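23 May 2026
By Diarmuid Conneely

The Spare Room

Martin's brother had been gone since February and his clothes were still in the dryer. Martin had been washing his own things at the place on the corner so he would not have to take them out.

On Saturday the woman from Galanis called about the apartment. She wanted it empty by the end of the month. She was polite about it. She said there was a fee of 200 dollars for anything left behind, and another 200 if they had to bring the truck.

"It's mostly clothes," Martin said.

"Clothes count," she said.

He hung up and opened the dryer. Everything had gone stiff from sitting. He carried it to the spare room in two trips and dropped it on the floor, then shook out the blanket and pulled it straight on the bed so he would have somewhere to work.

Owen had left for a job in Fistville, loading feed for a company called Stallside. He took one bag. He said he would send for the rest when he had an address, and then he sent a postcard with no address on it. It said the work was fine and the food was bad. Martin put it on the refrigerator under the magnet from the dentist.

He did the socks first. Then the T-shirts, which he put in a box. He found 40 dollars in a shirt pocket, washed and dried into a hard little square, and he peeled it apart and laid it on the windowsill under a coffee cup.

The jeans he folded the way their mother used to, in half and then in half again. She had worked at a dry cleaner and could not stand a sloppy pile. Owen never folded anything in his life. He would have laughed to see it.

The phone rang again while he was working. He let it go. Then he thought it might be Owen, and he ran down the hall and got there too late.

He sat in the kitchen a while. When he went back the light had moved off the bed.

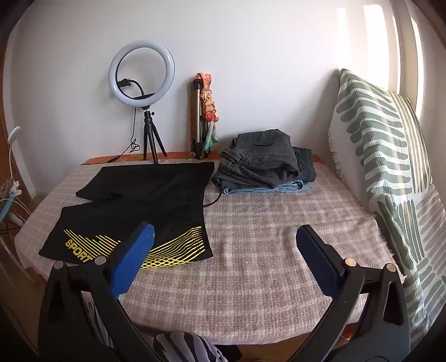
FISTVILLE, May

Dear Marty,

I have an address now. It's on the back of the envelope so don't throw that out. If you still have my black shorts, the ones with SPORT on the leg, send those first. It's hot in the loading shed. Keep the jeans if they fit you. Keep anything you want.

There was some money in a shirt, I think. That's yours too, for the dryer.

Owen

Comments

prevuvix: I liked the mother and the dry cleaner. Did he get the letter before the end of the month or after? I read it both ways.

Tess R.: My sister's boxes have been in my garage for six years. Sending her this.

hal_in_ohio: Wanted one more page.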